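Three Pastes for Decoupage on Secondhand Wood

Project report, Craft Materials II
Group: Akosua Eshun, Wakana Kubo, Spyros Kneževič
Instructor: Afaf Nseir

1. Background

Decoupage is the gluing of cut paper to a surface, which is then sealed under several coats of varnish. Most people who take it up buy a ready-made medium in a jar. We wanted to know whether a cheaper paste would hold up on the kind of wood that comes out of thrift stores, where there is nearly always an old finish underneath and sometimes furniture polish on top of that.

Akosua had already covered a small stool with sheet music in the fall. The paper lifted along every curved edge within a month. She had used thinned school glue and had not sanded. We could not tell from the stool alone which of those was to blame, and that is where the project started.

2. Materials

The wood was a set of old drawer fronts bought as one lot from the Uvach resale shop. They all had the same dark brown finish. We removed the knobs, filled the holes, and sawed the fronts into test pieces the size of a postcard.

The pastes were:

Paste A, white school glue and water, two parts to one.
Paste B, cooked wheat flour paste with a pinch of alum.
Paste C, Grirnance matte medium, straight from the jar.

The paper was gift wrap, newsprint, and pages from a water-damaged atlas. The atlas paper was the heaviest. A page with the streets of Cáceres on it was the one everybody wanted, so we cut it into strips and used it on the first piece in each set.
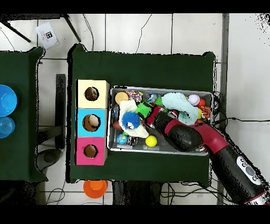
Figure 1. Toys in the metal tray, dark green tabletop.

3. Method

Half of the pieces were wiped with a damp rag and left to dry. The other half were sanded by hand with 120-grit paper until the shine was gone, then wiped the same way. We brushed paste on the wood, laid the paper down, pressed from the middle outward with an old gift card, and brushed more paste over the top.

All pieces dried overnight. On Friday we put on the first coat of water-based varnish, and two more coats followed the next week. Wakana did all of the varnishing so that the brush pressure would be as even as we could get it.

After curing, each piece went through three tests. In the first, a wet sponge was left on one corner for 20 minutes. In the second, we pressed masking tape down across the paper edge and pulled it off in one motion. In the third, a piece was set on a sunny windowsill for 9 days and then checked for bubbles and yellowing.

Flour paste has to be made fresh. Our first batch was lumpy and we threw it out. The second was whisked cold before it went on the stove and came out smooth. It kept in the refrigerator until the following Tuesday class and then smelled sour, so we made a third. 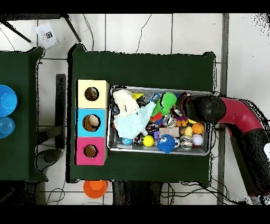 4. Results

Sanding made more difference than the choice of paste. On the unsanded wood, the tape pulled up paper on every piece with Paste A and on most with Paste B. Paste C held at the edges but came away in one clean sheet on two pieces, taking the varnish with it. On the sanded wood, the tape did nothing to A or C. Paste B lost a few slivers of atlas paper where the strips overlapped.

The sponge test was hardest on Paste B. The corner swelled under the varnish and stayed slightly raised after drying. Paste A turned cloudy and then cleared. Paste C showed no change.

The windowsill pieces gave us less than we had hoped for. The weather was gray most of the time. Newsprint yellowed on all of them and gift wrap did not. We saw bubbles on one Paste A piece, but Spyros remembers pressing that one in a hurry, so we left it out of the comparison.

Wrinkling was not on our list of tests, though we should have included it. Paste B gave the flattest surface of the three. It stays wet longer, and the paper can be slid around and smoothed. With Paste C we had to place the paper right the first time.

5. Cost

Paste B cost almost nothing. Paste A was next, and the jar of matte medium cost more than the wood. For someone covering one box, the difference is small. For a dresser it would matter.

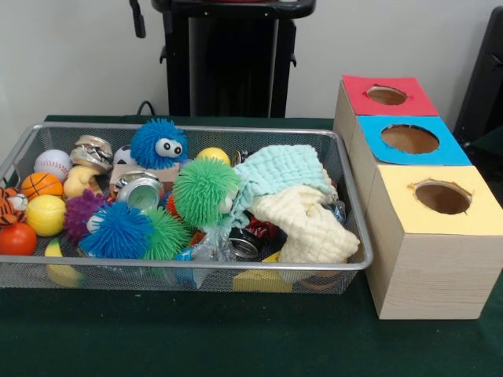 6. Problems and changes

We ran out of 120-grit paper partway through and finished the last pieces with 150. Those are marked with a pencil dot on the back, and they did not behave differently in the tape test.

Aisyah Hidayat from the other section lent us a brayer near the end. It worked much better than the gift card on heavy paper. We did not redo the earlier pieces with it.

If we repeated the project we would add a set with shellac primer over the old finish, for people who do not want to sand. We would also test curved wood. Flat pieces do not explain what happened to the stool, and Akosua is now sanding it down to try again with Paste A.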